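Prirnetti — Minutes of the staff meeting on the table robot
Date: 6 June 2021
Place: Trunum site, meeting room upstairs
Present: packing group, returns group, maintenance, site management, staff representative
Excused: Janby site (will read the minutes)

1. Minutes of the previous meeting
The minutes from March were approved with one correction. Under point 4 it was written that the returns group "agrees" with the new rota. The group asked to write "has taken note of" the new rota. This is changed.

2. Where the project stands
Management repeated the purpose. The arm shall take over the picking up of small mixed goods from the table, so that staff can give more time to checking and to the customer letters. Bucur delivers the control software and remains responsible for it until the end of the trial.

In the last trial period the arm was given 553 picks, and 402 were completed without help from a person. Maintenance considers this acceptable for a trial but too low for daily work. Small pieces lying close together are still the difficult case.

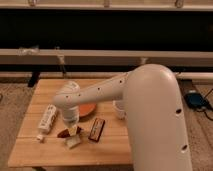 The packing group remarked that these figures do not show how much time a colleague spends standing near the arm and waiting. This time should be written down also, otherwise the trial looks cheaper than it is. Management agreed. The trial log gets one more column from the next shift on.

3. Changes in the daily work
The following was discussed, in the order it was raised:

— Laying out the goods. It is now a task of its own and it is done by the packing group. They find it dull after a while and ask to change person every 20 minutes. Accepted as a try.

— Stopping the arm. Every person who works beside the table must be allowed to stop it without asking first. No one shall be asked afterwards to defend a stop. The staff representative wants this sentence in the work instruction and not only in the minutes.

— Mixed goods. A tube, a chocolate bar and a cup do not want the same grip. The packing group knows such things from the hand, and it wishes to be heard by Bucur directly and not through a form.

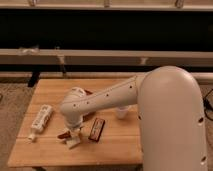
— Job titles. Two colleagues asked if "robot assistant" is going to be a title. Management said it has no such plan. The present titles and pay grades stay during the trial.

4. Training
Bucur offers a course of 2 half days. It will be held in working hours. The returns group wishes to be included, although the arm does not stand in their area, and this was supported by all. Maintenance asked that the course material is written in plain language. The last one had many words that even maintenance had to look up.

The Janby site has asked if it may send people to the same course. There is room for them, but travel must be paid by Janby.

5. Questions from the staff
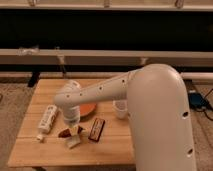 Will there be fewer people on the shift when the trial is over?
Management cannot promise anything beyond the trial. During the trial no shift is made smaller, and any later change must first be brought to this meeting with the figures on paper.

The staff representative asked to have this answer also in writing to all groups. Management will send it.

6. Actions
Site management: written answer on shift size to all groups; new text on stopping the arm in the work instruction.
Maintenance: extra column for waiting time in the trial log.
Packing group: list of goods which are hard to grip, to be sent to Bucur.
Bucur: course dates and course material in plain language.

7. Any other business
The lamp over the stairs is still not repaired. The next meeting is called by management when the course dates are known.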